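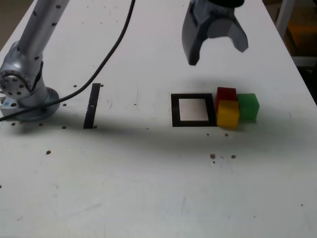
Arm versus three cubes and a black square. Place your bets.

Stundmont Forums > Workshop & Home > Can they do the chores yet?

hustow_lad
1/23/26
My brother-in-law says he won't buy another dishwasher, as by April there'll be a robot that does the lot by hand. I give it 13 years. Anyone here work with the things?

Cultthorpe_Kev
We've got one at our place moving parts from a tray to a fixture. Does it all night and never asks for a brew. Move the tray an inch and it'll grip thin air until somebody hits the button.

tak_tak
That's your setup, Kev. Stick a decent camera on it and it'll find the tray. You're judging the lot of them by one that's working blind.

Cultthorpe_Kev
Ours has a camera. Cost us more than 300 quid. It's very good at seeing the tray and then missing it.

Joon-young Won
I do this for a living, so pinch of salt. Red, yellow and green cubes bunched together like that are harder than they look. Two fingers need a gap on either side, and if there isn't one you have to nudge something first. Spread them out and it's an easy afternoon. Now swap the cubes for socks.

hustow_lad
So that's a no on the socks.

Joon-young Won
It's a "which socks, and how long have you got".

mrs_pellow
I'd take slow. I'm out of the house for hours, it can spend 6 of them on one basket for all I care. And it could start by wiping that table.

tak_tak
Exactly, people want it quick for no reason. Slow and unattended is fine.

Cultthorpe_Kev
Unattended – with your crockery?

mrs_pellow
Have you met my husband?

hustow_lad
Dishwasher ordered. Delivery's Tuesday, and he's carrying it in.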